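12/21/19

I have been getting rid of things since we signed the lease on the Raltham apartment. The new place has one closet and a shelf over the washer, and we move in January, so whatever goes into storage has to be worth paying for. So far I have filled three bags for the thrift store and one for the trash.

The part I keep putting off is the small stuff. Furniture was easy. The couch went to my cousin, the desk didn't fit through the door of the new place anyway, and Phyllis Oakley down the hall took the bookcase for $80. Small stuff is different because every piece takes the same amount of deciding as a couch and there is a lot more of it. I spent one whole evening on a kitchen drawer and ended up keeping two can openers.

What finally got me moving was a rule I read on a forum years ago and forgot. You put a mix of unrelated things in one gray bin, a single layer, nothing stacked. You don't sort first. You look at the bin and take out one thing at a time, and you don't put it back. If you sort first you end up with a box of all balls or all cups and you start comparing them to each other, and then you keep the best three. In a mixed bin each one is on its own.
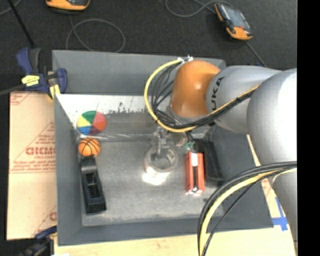

*Mixed bin: two balls, a clear cup, a black holder and a red-orange box or block.*

A beach ball is a good test of the rule. I would never buy one now, and I also find it hard to throw one out, because it is cheerful and weighs nothing. But it takes up more room than anything else in a bin like that. Let the air out and it fits in a drawer, and then you have a flat beach ball in a drawer for six years. I say give it away while it still has its shape and a kid can see what it is.

The small basketball is easier. If there is a hoop, it stays with the hoop. If there isn't, it goes.

Clear plastic cups I keep, but only as many as we use at one time. They crack when they get stacked too tight, so I carry mine upright in a box with a dish towel between them. Open-topped holders are the one thing I keep more of than I planned. They hold pens, mail, the remote, and they don't need to be wrapped. I pack one on its side and fill the middle with socks.

The storage unit is at Treloar, out past the Vusden exit. The smallest one they had open was bigger than we need, which worries me a little, as I know what I do with extra space. I told myself nothing goes in there that I can't name without opening the box. The labels are just masking tape with the room on one side and the contents on the other.

Left to do before the move: the hall closet, the bathroom cabinet, all the cords. I am doing the cords last. I also need to call about the elevator and find out if we have to reserve it.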